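Garkberg away, coach or drive?

northbank_lad
Coach is £3 dearer than last season and leaves at 11. Anyone driving instead?

mossy207
Driving. It's 207 miles and the coach stops twice.

HoekstraOut
Not going. We lost 2-0 at Ninditz with a back five and he'll pick it again.

northbank_lad
The back five was fine – the midfield wasn't.

HoekstraOut
Disagree. No width at all.

mossy207
I've two seats going from Damuvden on Saturday.
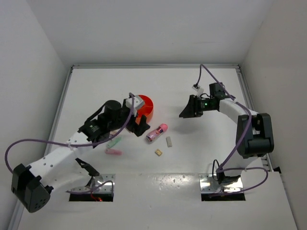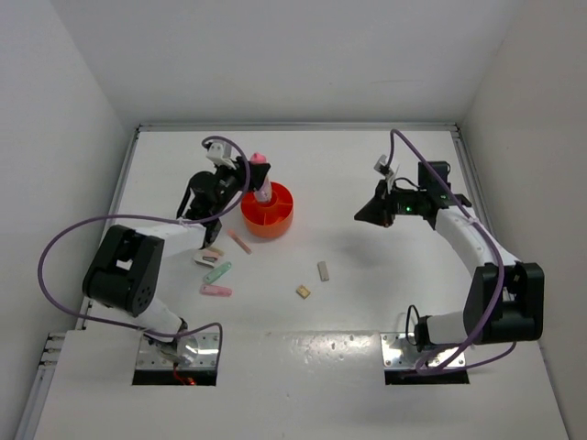 Message me if you want one. We only got 300 tickets, so sort that first.

northbank_lad
I'll have one, cheers.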